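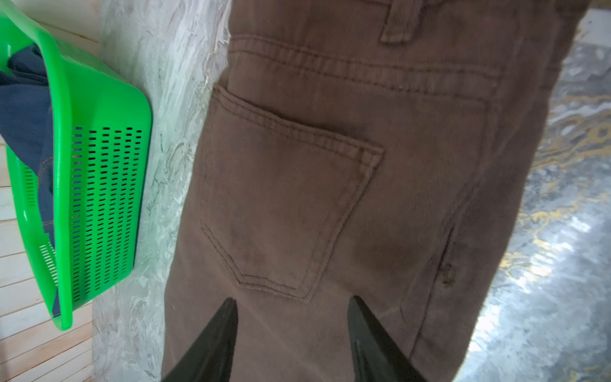
Clothing sizes should be printed in inches or centimeters, and the printed number should be the number you get with a tape. The present system fails both tests. A waist marked 34 can measure 36 in one pair and 37 in the next, and the difference isn't a manufacturing error. It is written into the pattern.

Two things get mixed up in most complaints on this subject. One is tolerance. Fabric is cut in stacks, the top and bottom layers drift, and a seam taken slightly wide on each panel adds up by the time the waistband goes on. A half inch either way is normal in cotton and I have no quarrel with it. The other is the offset, the gap between the label and the target measurement on the spec sheet. The offset is chosen. Brands have let it grow because customers prefer the smaller number.

Vilgot Løken, who graded patterns for Godthorpe before the plant closed, kept his old spec sheets and let me copy them. The men's waist offset was zero on the earliest sheet and 2 inches on the last. The hip measurement moved far less. A buyer who went by the label got a looser waist over nearly the same seat, and many of them then bought a belt.

The cost turns up in returns. Rustimo, a small mail-order seller, logged 500 returned pairs up to last August and recorded a reason for each. Wrong size at the waist accounted for 40 percent. Every one of those pairs was packed, shipped twice, inspected and refolded. Some were marked down.

The usual objection is that bodies differ, so a single number can't describe fit. True, and it has no bearing on whether the number should be accurate. Shoe widths differ too, and we still expect length to mean something. Rise, thigh and inseam could go on the same tag, as Manadik already does on its work pants.

A rule would be short. State the finished waist, measured flat and doubled, before washing. State the tolerance. If the fabric shrinks, state by how much after one wash at the temperature on the care label – that figure exists already, in the mill's test report.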